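Folding Knitwear and Soft Tops for Shelf Storage
Niltau Household Guidance, Clothing and Linen

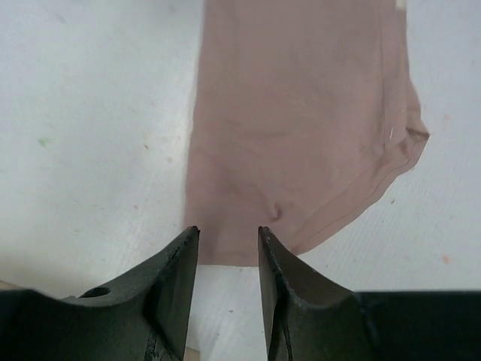 A soft pink fabric laid flat on a white surface, with a stitched hem along one side.

This page sets out the method taught at the Groen centre for folding T-shirts, light jumpers and other soft tops. It is suitable for garments kept on open shelves or in drawers. Heavy coats, pleated items and anything with a stiff collar are covered separately.

Before you begin

Use a clean, firm surface at about waist height. A table is preferable to a bed, as a mattress gives way under the hands and the folds will drift. The surface should be at least 110 cm long. Garments must be completely dry. Fasten any buttons and empty the pockets.

Folding the garment

1. Lay the garment face down with the neck away from you. Smooth it from the centre outwards with flat hands. Do not pull at the hem, as knitted cloth stretches easily and may not recover its shape.

2. Bring one side in towards the middle, so that the fold runs straight from the shoulder to the hem. Lay the sleeve back along the fold. A long sleeve will need to be turned down at the shoulder.

3. Repeat with the other side. Both long edges should now be parallel.

4. Check the hem. If one corner juts out beyond the rest, open that side and lay it again. Pressing a stray corner under will leave a ridge which shows once the garment is on the shelf.

5. Fold the lower part up by one third, then fold once more to meet the neck. Turn the garment over.

Small creases in the body can usually be eased out with the palm. A puckered area is best dealt with at step 1 — once the cloth has been folded over it, the crease will set.

Labels and loose threads

Side-seam labels should lie flat inside the fold. Loose threads are to be trimmed with small scissors and never pulled, particularly near a hem.

Stacking

Place heavier garments at the bottom and keep each stack below 30 cm. The Bodutia shelf unit used in our Pestitz store is 63 cm wide and takes 2 stacks side by side, with room for a hand between them. Stacks should be refolded each February, when winter knitwear is sorted for washing and repair.

Related pages
Folding fitted sheets
Washing wool by hand
Storing clothes over the summer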